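Sorkoser regolith settling set

Release of 6 July 2023. Maintained by Kornél Balogh and Győző Bozsik.

What it is

Sorkoser is a small collection of tables on how simulated Moon dust settles in a vacuum chamber. We made it after reading one too many claims that dust on lander legs is a solved problem. We doubt it is, and we doubt this set will settle the matter either. Please read the limits before you plot anything.

Contents

runs.csv – one row per drop, 50 drops in all
grains.csv – grain sizes by sieve, before and after
notes.txt – what we wrote down on the day, spelling left alone

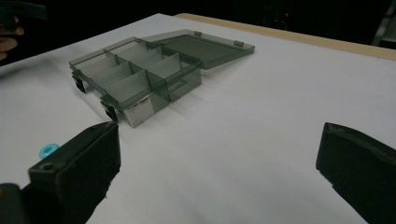 Parts organiser with its lid open.

Where the dust came from

Two simulants were used, Venine and Maluleke. Venine is sold as a match for highland soil. We couldn't find out who had checked that, or against what, so treat the word "match" as the seller's. Maluleke is coarser and at least comes with a sieve sheet, though our own sieving didn't agree with it. Both sets of figures are in grains.csv and you can choose which to believe.

Known problems

The chamber sits on Earth. Gravity is six times too strong for the Moon, and the correction in the column g_adj is a guess with a formula attached. Győző wanted it left out. Kornél wanted it kept, so it's kept, and it's off by default in the loading script.

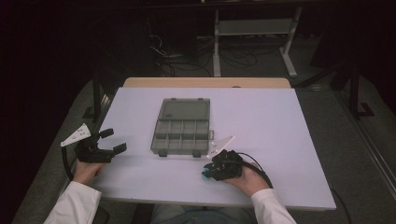 Drops 3 and 8 share a pressure reading because the gauge log was overwritten. We haven't filled the gap. The charge on the grains was never measured, and charge may well matter more than anything we did measure. Anyone using these tables to say how dust behaves on the day side should stop there.

Earlier copies passed round under the name Idum had the time column in the wrong units. If your file has no g_adj column, it's one of those – delete it.

Use

Free to use and change, with credit. Don't call it flight data. A paper in draft last October did, and we asked for the line to be taken out.

Fixes are welcome if they come with the raw readings. A smoother curve on its own won't be merged.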